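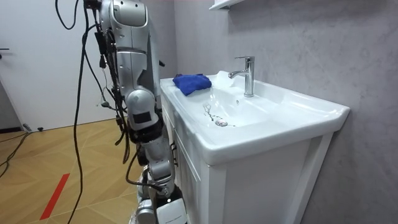

I bought the Gesska cable management kit in January to sort out the wiring on the arm we run in our shared workshop in Waltham. Haf Bellis and I had been using zip ties and whatever tape was on the bench, and every change to the wiring meant cutting half of it off and starting again. Our test station is a bathroom vanity with a ceramic basin and a single-lever faucet, and the arm hangs beside it, so anything that dangles has a good chance of catching on the sink rim or the cabinet. You can judge the state of our wiring from the bundle strapped along the upper arm and elbow, with loops hanging beside the shell and another cord looping across the forearm near the wrist.

The kit costs $118. For that you get a roll of hook-and-loop strap, a bag of 100 small clips with adhesive backs, 2 lengths of split braided sleeve, a set of swivel anchors and a printed guide. It comes in a decent box with dividers, which we still use.

The straps are the best part. They are narrow enough to go between the joints without rubbing, and they hold on smooth curved shells if you pull them snug and put the overlap on the outside of the bend. I have opened and closed the one at our elbow more times than I can remember and it still grips.

The clips are average. On flat surfaces they stay put. On a curve the adhesive starts to lift at one end after a week or two, and cleaning with alcohol first only bought us a few more days. Haf went back to zip ties for the small plugs and I didn't argue.

I like the braided sleeve, but there isn't enough of it. One length covers a forearm. The second gets you partway up the next link and then you have to buy more, and Gesska sells the refill only with another bag of clips. We ended up leaving the long run as a bare cable. If your arm is ceiling or gantry mounted, measure from the base to the wrist with every joint at full stretch before you order, then add slack at each joint.

The swivel anchors do what the guide says. We ran a wrist rotation test of 1,000 cycles with the anchor fitted and the connector stayed seated. With the old tape it used to work itself out well before that. The anchor is bulky, though, and it takes away a little clearance when the wrist comes in low against the cabinet. I had to move two waypoints.

The guide is short and assumes a bench arm standing upright. There is one page on hanging mounts and it doesn't deal with gravity pulling the slack down toward the elbow. Efe Adebisi had the Vetix kit on his last build and lent me that manual, which has proper drawings for bend radius. The Vetix straps are stiffer and I wouldn't swap, but the manual is better.

None of this helps with cable on the floor. You'll need covers or a channel for that, bought separately.

I'd buy the straps and the anchors again, and skip the full kit if they were sold on their own. Three and a half stars.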